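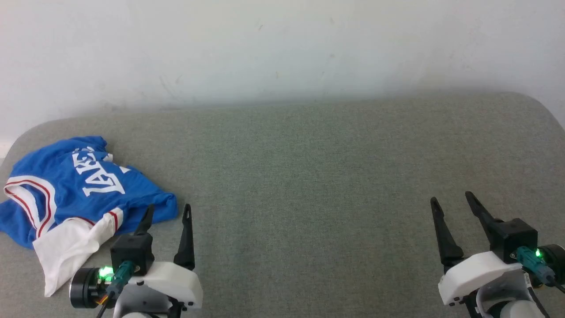 The blue jersey, before folding.

Mon 24 December

Laundry day, even with the holiday tomorrow. I did three loads, the last one mostly shirts, and folded until lunch. The blue jersey I left for the end. It never wants to lie flat – the big white letters pull one way and the trim pulls the other. I put the sleeveless things in thirds now, sides in first, then up from the hem. Took me two tries.

The wall in there needs a wipe. I keep noticing the scuffs when I fold and then forget them by the time I'm near a sponge. I last painted in June and had hoped it would stay clean longer.

Walid Hourani called around 3 to ask if I still had his casserole dish. I do. He'll pick it up Wednesday and bring back the folding chairs. We talked for a while about the drive out to Bristach, 90 minutes if the road is clear. I said I'd leave after breakfast.

Still to do tonight: wrap the book for my sister, put the towels away, find the other gray sock. The jersey goes in the bag for tomorrow, on top so it doesn't get creased again. Soup for dinner.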